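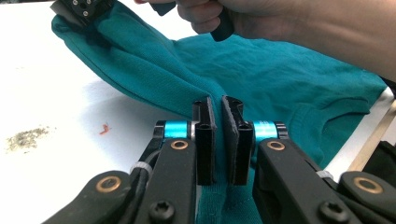 moss_stitch_mel
Superwash will grow on you no matter what you do, so I'd rip back now and go down a needle size. I made the same sweater from Kastia last winter and it came out of the first wash with sleeves past my fingertips.

dunlin44
Did you swatch and wash the swatch, or only swatch?

tealeaf_r
Only swatched. Gauge was right on before blocking. The pattern is the Hollance pullover, third size, and it calls for 1,266 yards. I bought 1,907 because the shop had it marked down, so I'm not short on yarn at least.

dunlin44
Then knit another swatch, wash it the way you plan to wash the sweater, and measure again. Ripping before you know the number is a waste of an evening.

moss_stitch_mel
Fair, but small swatches lie with superwash. There's no weight pulling on them. Mine was fine as a swatch too.

purlgrey
I don't agree that it always grows. I've used Raptis superwash for three pullovers and dried every one in the dryer on low until just damp, then flat. No change in length. Air drying from soaking wet is what stretches them.

moss_stitch_mel
I'm not putting 97 hours of knitting in a dryer.

purlgrey
Your call. The label on mine says tumble dry low.

oldwoolbin
Used 1,094 yards for the second size, for anyone comparing. I did the body two inches short and picked up the rest after blocking – easy enough if it's top down.

tealeaf_r
It is top down. I'll wash a bigger swatch tonight and leave the body on hold. Has anyone tried the dryer thing with Kastia? The ball band has only the washtub symbol on it.

dunlin44
Not Kastia. Plostov felted a little on me at the cuffs, low heat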